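From: Ankit Dwivedi
To: cell-planning list
Subject: Re: Ladwood line, staffing after the simulation runs

Preben Kárason wrote:
> Before March I need to tell the Sturnwood crew which tasks
> stay with them. Do the simulated runs support taking both
> people off the pick station, or only one?

Preben,

Only one, on present numbers. Two renders from the simulated kitchen room: 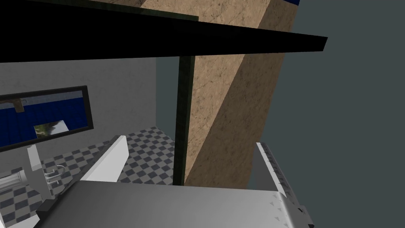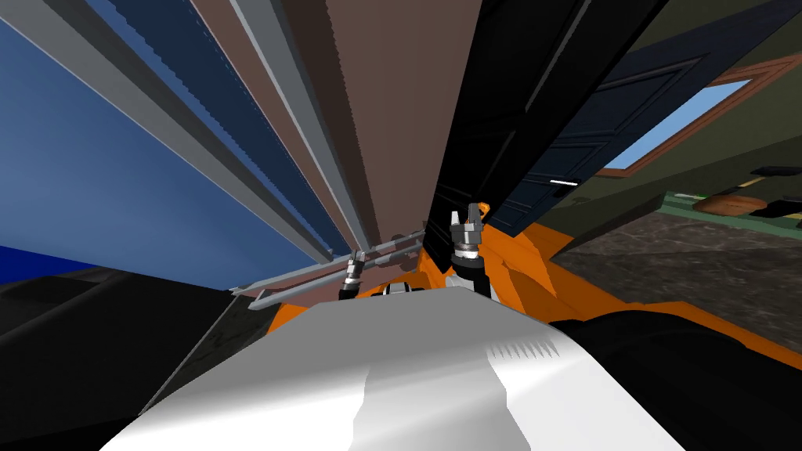
The batch was 1,514 runs. Of these, 474 stopped and asked for a person. Most stops were grasp checks that timed out, and I would not assume the real cell does better in its first months. Someone has to be within reach of the station the whole shift.

What changes is the content of the job. The remaining operator lifts very little and spends the time clearing stops, logging the cause and releasing the arm. Jamis has this as the same pay grade as picking. I disagree. Clearing a stop means reading the fault log and deciding whether to resume or re-home, and the current grade does not cover that.

The second person should move to inbound checks, as Hjaltadóttir proposed. Training is 2 shifts per operator, on paid time, and should be on the roster before the cell is switched on.

Two items still open:

- Who signs for a restart when the shift lead is off the floor.
- Whether stop counts get reported per operator. I am against it. The count follows the grasp settings, and people will start resuming too early to keep it low.

I will rerun with a longer timeout, 1,000 runs, and post the stop causes on Monday.

Ankit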